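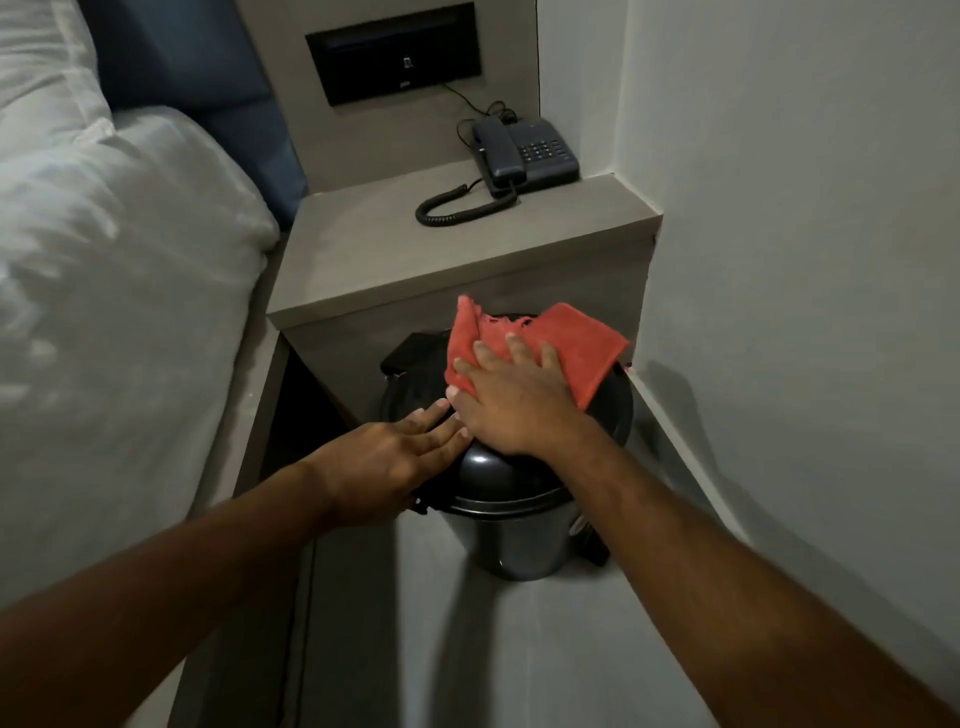 Cinzia Donati wrote in to ask if the ledge can go on the left side of the bed as well, and whether a phone and a water glass fit on it together. Yes to the left side - tell us when you order, the wall bracket is handed. Glass and phone, yes, if the cord is kept back.

Gronow bedside ledge
Built-in nightstand for guest rooms and small bedrooms. Fixed to the wall, no legs, no drawer. Open underneath so the bin or a pair of shoes can go there and the vacuum gets in.

Finish: light gray, matte. Also in sand and off-white (off-white back in August).
Price: $164 each
Fixings: 3 bolts, in the box. Wall plugs not included, depends on your wall.
Assembly: comes in one piece

Goes with
- Ikach headboard, padded, dark blue. Other colors on request, longer wait.
- Poko lidded bin, round, fits under the ledge with room to lift the lid if you pull it foward a bit. Use the small liners, the big ones hang out.
- Gray wall partition, sold by the panel, see the Zeleler page.

Bedding, phones and wall panels not sold by us. We do get asked.

Before you order
Measure from the floor to the top of your matress, not the bed frame. Ledge should sit level with it or slightly under. Too high and people knock things off in the dark.
Phone or lamp going on top? Sort out the outlet first. Cable can come down the wall to the back corner, no hole in the ledge unless you ask for one. Hole is $19 extra and can't be returned after.

Cleaning
Damp cloth, mild soap. No scouring pads, they leave shiny patches on the matte. Coffee rings come off same day, after that it's work.

Shipping
Small orders go out by regular carrier. Full floors go on a pallet - call first, somebody has to be there to unload. 2,477 ledges shipped so far, spare bolts always in stock.

Samples of all three finishes are free, one set per address. Trade prices by email, put the room count in the subject line.

Page updated February 11, 2025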